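Posted July 10, 2019, by Maya Dabbas

Hi Teodoro, a quick update on the Brellton suturing practice work for June. We spent nearly all of it on pads and thread, and I'm pretty happy with how it's going! 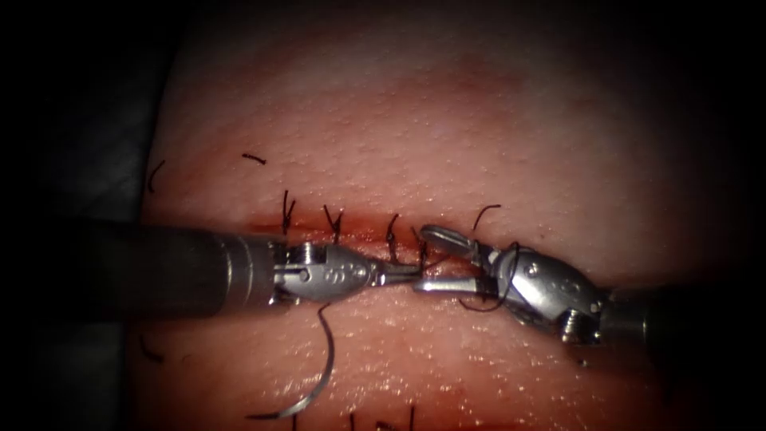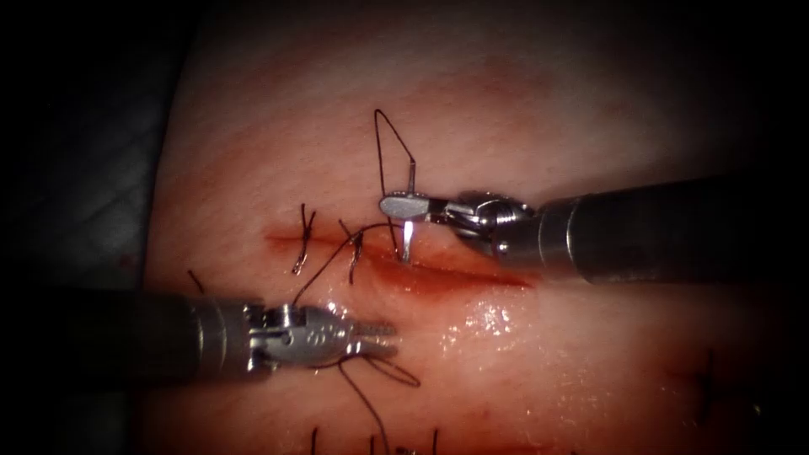
Horizontal incisions, dark thread, pads from Cemstead.

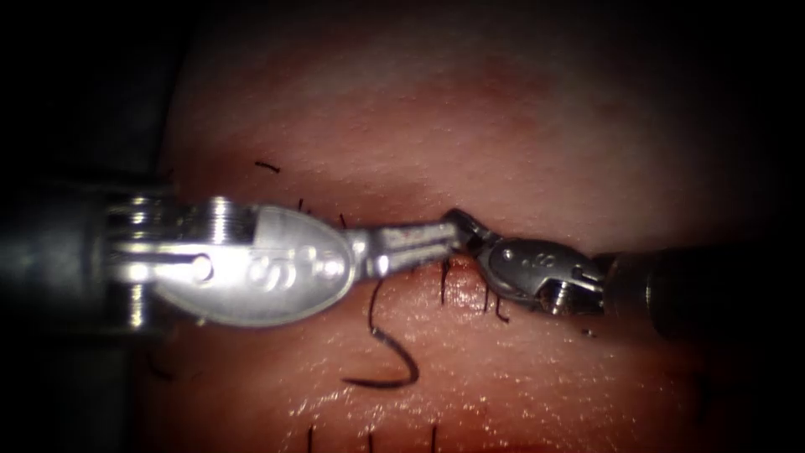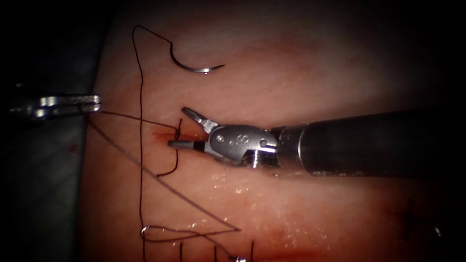
The pad money went faster than planned (sorry!), so we've ordered 30 more and that leaves $706 in the supplies line. My knots are still a bit uneven and I keep leaving the tails too long. Thread handling took up more than 4 sessions by itself. I'd like to try the thicker Drisetti pads next, if you're okay with the price. Can you let me know before I reorder?

Recent updates
Ledesma supply order
Brellton spring report
Choosing practice thread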